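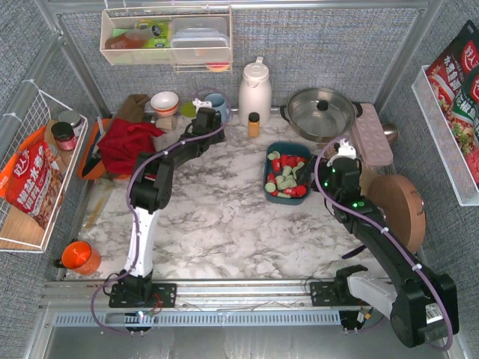 How long can a crew stay awake on a flight that never lands halfway?

Long enough, if the rest is planned properly, and Hatsue Okabe had spent most of her working life planning it.

She worked at Nostport, in the rostering office on the second floor, above the bag hall. The airline was called Lurkon and it had 60 pilots on the long fleet. Hatsue knew which of them could sleep in a bunk and which only said they could. The ones who only said so had red eyes at the debrief and asked for coffee before they had put their bags down.

In February the airline announced that it would fly to Hendska without a stop. Up to then the aeroplane had always come down at Ebihara, where the crews changed over and the passengers walked round a hall with one shop in it. The new flight would pass over Ebihara in the dark and keep going.

"Four pilots," said Noboru Matsuda, who ran the fleet. "Two up, two down. You work out the turns."

"Who's flying the first one?"

"Kikuchi. He asked for it."

Hatsue wrote the name at the top of a clean sheet. Noboru Kikuchi was the oldest captain they had. He would be finished by the end of the summer, and she supposed that was why he had asked.

She tried it first with equal turns. That put Kikuchi in his bunk just after take-off, when his body would think it was teatime, and had him back at the controls for the worst part of the night. She rubbed it out. She tried short turns and then long ones. At home she ate her supper with the sheet beside the plate, and when the phone rang she let it ring.

The trouble was the landing. Someone had to bring the aeroplane down into Hendska, where the runway lay between the sea and a hill and the wind came round the hill in lumps. Whoever did it needed to have slept, and to have been awake again long enough to be any use. If that was Kikuchi, then the middle of the night belonged to Ryota Amano, who was a first officer and had never been in charge of anything over that stretch of water.

She rang Amano and asked him to come up.

He came in his coat. He had been on his way to the bus.

"Do you sleep in the bunk?" she said.

"Yes."

"Really?"

He thought about it. "Not on the way out. On the way home I do."

"Good," said Hatsue. "Then I'll put you down for an early rest and not count on it. You'll have the middle of the night. Can you do that?"

"Who'd be with me?"

"Bouvier."

"Then yes," he said.
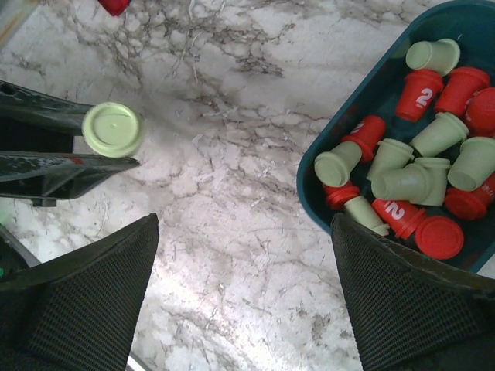
When he had gone she filled in the rest of the sheet. Bouvier went beside Amano for the middle hours. Kikuchi would sleep through those and be called in good time for the descent, with a meal first if he wanted it. The fourth pilot was a quiet man from the training side who would sleep whenever he was told to. She read it through twice, signed it and took it down the corridor.

Matsuda looked at it for some time.

"You've got the boy over the water," he said.

"He's thirty-four."

"Kikuchi won't like it."

"Kikuchi will be asleep."

Matsuda put his initials in the corner and gave it back to her.

The first flight left on Wednesday, July 15, 2026, a little after six in the evening. There had been speeches at the gate and a cake, and the cake had made them late. Hatsue did not go down for it. She watched the take-off from the stairwell window, where the cleaners kept their trolley. The aeroplane was heavy with fuel and used a great deal of runway. Then it was over the fence and turning.

She had meant to go home. She went back to her desk instead and did the August leave.

At midnight the operations room rang through. It was the night controller, and he wanted to know if she was still there, and if so would she come and look at something. She went down. He showed her the forecast for Hendska. The wind had gone round further than anyone had said it would, and the cloud base was down to 800 feet.

"They'll have this on board?" she said.

"They've just had it. Amano's asked for the fuel figures for Ebihara."

"Has he woken Kikuchi?"

"He hasn't said."

She sat down in the spare chair. On the big screen the aeroplane was a small green mark with its number beside it, and Ebihara was a cross a little way ahead. If they were going to turn it would be soon. The controller offered her half of a cheese sandwich and she ate it.

The message came through at twenty to one. Amano had plenty of fuel and would carry on. He would look at it again in an hour, and the captain was resting as rostered.

"As rostered," said the controller.

The green mark went over the cross and out the other side.

By three the cloud at Hendska had lifted to 900 feet, and by five to 2,000. The wind stayed where it was. Kikuchi was called when the sheet said he should be called, and he had the omelette. He landed on his first try, hard enough that the forward galley lost a drawer of cups, and that went in the report.

He rang her himself from the crew hotel. She had her coat on by then.

"I slept right through," he said. "Nobody got me up."

"No."

"I'd have gone into Ebihara, you know. With that forecast."

"Would you?"

There was a television going somewhere behind him. "Well," he said. "Put Amano on the one home as well, would you? Same hours."

"He sleeps on the way home," said Hatsue. "I've given those hours to Bouvier."

She put the phone down, turned off the lamp and went to see if the buses had started.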